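The passing score that hid a fault

Reading time: 3 min

Most arguments about simulated testing concern how faithful the simulator is. The more common failure, in my experience, is in the scoring code, and it gets far less attention.

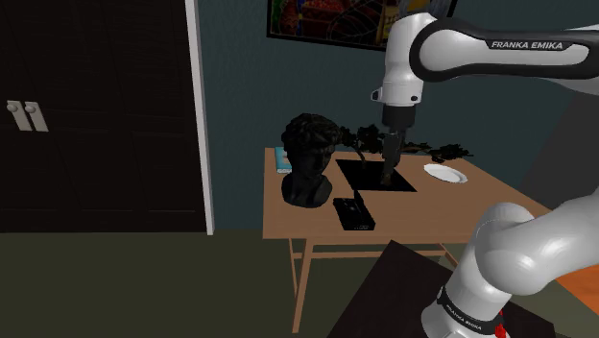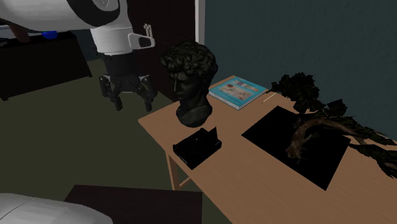
The arm and the table in simulation, from two viewpoints.

At Birness we run a tabletop suite against every new release of the Prinik controller. The suite has eight tasks. In May, release 53 passed all of them and was approved for the hardware cell at Pratmont. On the third job of the first shift it drove the fingers into the work surface, tripped the force limit and stopped. The damage was small: one bent fingertip and a mark in the bench. Had a hand been on that part of the bench, I would be writing a different kind of article.

The cause took five working days to find. The controller reads the height of the table from a configuration file. A change to the file format meant that the value was no longer read, and the code fell back to a default of zero without raising an error. The controller then believed the table top was at floor level, and planned its descent to match.

In simulation the same fault was present on every run. The fingers pressed into the table, the contact solver pushed them back out, and the arm carried on. The scoring code looked only at where the objects were at the end of the episode. They were where they should be, so the run was marked as a success. The contact forces were written to a log that no check ever opened.

Two responses have been proposed. The first is to buy a better contact model. I have no objection to better contact models, but the one we have reported forces well above the limit, and a finer number would have gone unread in the same log. The second is to put a person in front of the replays. This is slow, and a penetration of a few millimetres is easy to miss on a screen, particularly when the fingers are seen side-on.

The cheaper remedy is to treat the simulator as a test rig and give it the same trips as the real cell. If a force would stop the hardware, it should stop the episode and fail it. If a required value is missing, the controller should refuse to start -- on the bench and in software alike. A default for a safety-related dimension should not exist at all.

The Ardeleanu report on our stoppage recommends the first of these and leaves the second to the discretion of the project. I think that is a mistake. The force trip catches the fault once the arm is already moving. The start-up check catches it while the brakes are still on, and it costs a few lines of code.

Release 53 has been withdrawn. Its pass certificate is still on the server, and under the old scoring rules it is still valid.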